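Ruvdale Community Workshop
@ruvdaleworkshop

1/ This thread is the progress report of the Ruvdale Community Workshop on the kitchen arm build. Members asked for updates in shorter form than the printed bulletin, and the board has agreed to post them in this manner through December.

2/ The purpose of the build remains as approved. Members wish to have an arm on the long bench that can open and close a faucet, place small items in a sink and take them out again. All motions are first tried in simulation. No motion is moved to the bench until it has been reviewed.

3/ The project lead is Kalliopi Petek. Questions on the software should be sent to her through the workshop desk. Questions on bench time should go to the booking page.

4/ Work in this period has centered on the faucet task. The valve in the model is a short copper-colored cylinder with a slender brown handle on top. The approach under review brings the two fingers to either side of the valve body, with the handle standing clear between them. 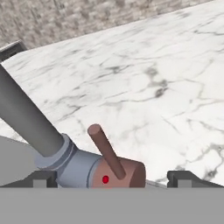 5/ The approach angle has been the main point of discussion. Members who favor a steeper angle have noted that the palm then stays farther from the counter. Members who favor a shallow angle have noted that the wrist has less turning to do. Both versions are kept in the shared folder under the names Cedero and Kollár, so that either may be run by any member.

6/ The Cedero version has completed 80 trial runs. The Kollár version has not yet been run in full, as its joint limits were entered in the wrong units. The file has been corrected. Members who downloaded a copy before the correction are asked to delete it.

7/ Contact settings were also revised. In the earlier settings the fingers could pass a short way into the handle before any force was reported. The new settings report contact sooner, and each run takes longer as a result. Members with older laptops may wish to use the workshop desktop.

8/ The second part of the work concerns the layout of the kitchen model. The arm now stands to the right of the sink. The sink has two basins with a divider between them, and a small object lies beside the drain in the right basin for the pick-up task. The gooseneck faucet is at the back of the counter.

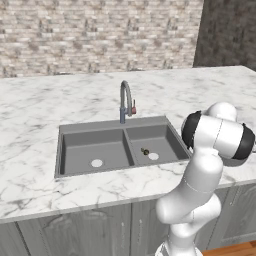 Thread length: 4 min read

9/ Reach to the left basin is still under study. The model allows it, but the elbow comes near its limit, and the lead has asked that no left basin task be scheduled until a full report is filed.

10/ Parts for the bench have been ordered from Wusimau. The order covers the mounting plate, 6 joint covers and a spare set of finger pads. The plate will be drilled in the metal room by members who hold a current drill press card.

11/ Bench sessions are limited to 4 members at a time. Safety glasses are required, and the stop button must be tested at the start of each session and the result written in the log.

12/ The model files and the run log are in the shared folder under project number 2165. Comments on the two approach versions may be left in the log itself or sent to the workshop desk. Replies to this thread are read but are not entered in the project record.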